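Pre-Session Safety and Data Quality Checklist
Gear-on-carrier task, bench 2
Date: August 9, 2023
Inspector: Elsa Kauppinen
Operator for the session: Florêncio Paiva
Target for the session: 100 accepted demonstrations
Running total before start: 188

Mark each line OK, FIX or N/A. Comments go directly under the line. Please write comments even when everything is fine, I read all of them and so does the training team!

SECTION A. ARM AND STOP CIRCUIT

A1. Emergency stop pressed and released, arm drops out and re-enables cleanly: OK
A2. Second stop button within reach of the operator's chair: OK
Comment: Moved closer after Jouko's note in July. Much better, Florêncio can hit it without leaning.
A3. Speed limit set to demonstration mode: OK
A4. Cable run checked through full wrist rotation: FIX
Comment: The camera cable pulled snug on the last bit of rotation. Added slack at the second clip and ran it again, no tension. Cleared before start.

SECTION B. GRIPPER

B1. Finger screws snug: OK
B2. Grip pads seated, no peeling corners: OK
Comment: The edges are getting a little ragged but the pads hold. Replace both together, never one alone, or the gear sits crooked in the grasp and the policy learns the crooked version.
B3. Grip force set for the small gear: OK
B4. Hands stay clear of the fingers while the gripper is enabled: OK
Comment: Reminder for new operators. If a gear drops, disable first and then pick it up. Yes, every time.

SECTION C. PARTS AND WORK SURFACE

C1. Carrier plate free of burrs on the rim and center hole: OK
C2. Pins tight in the plate, none turning by hand: OK
C3. Gear bores wiped out: OK
C4. Work surface flat under the plate, no chips: OK
Comment: Brush only, please. Compressed air sends chips straight at the lens (and at whoever is standing behind the bench).
C5. Plate start position changed between demonstrations: OK
Comment: Kauko made a shuffled list of start positions and I love it. Before that we all had favorite spots without knowing it, and the early set shows it badly.

SECTION D. WRIST CAMERA

D1. Lens clean: OK
D2. Bore and target pin both readable during the approach: OK
Comment: The pin gets hidden behind the gear late in the move. That is fine for training as long as the earlier part of the approach shows it clearly, so come in slowly and don't rush the last stretch.
D3. Glare on the plate within limits: FIX
Comment: Lamp turned down one step and checked again. Still bright on one side, and I'm leaving it that way. The gear and fingers read well, and we want some shine in the set.
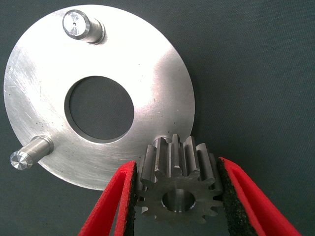 Wrist view, item D3: gear in the grasp near its pin, strong glare on the upper right of the plate.

SECTION E. RECORDING

E1. Disk space checked: OK
E2. Clocks on camera and arm agree: OK
E3. Failed attempts saved and labeled, not deleted: OK
Comment: So glad this line is on the form now. A jammed gear followed by a good recovery is some of the best material we get. Label it "recovered" and keep going. If it jams and you give up, label it "failed" and keep that too.
E4. Operator break planned: OK
Comment: Break at the halfway mark. Tired hands make jerky paths, and jerky paths go right into the model.

OPEN ITEMS

Spare grip pads to be ordered. Cayetano Rivas has the request.
Permanent clip for the camera cable, Jouko Pitkänen.
Add a line to Section C for checking the gear teeth for nicks, Kauko Rantala.

Cleared to start: YES
Signed: E. Kauppinen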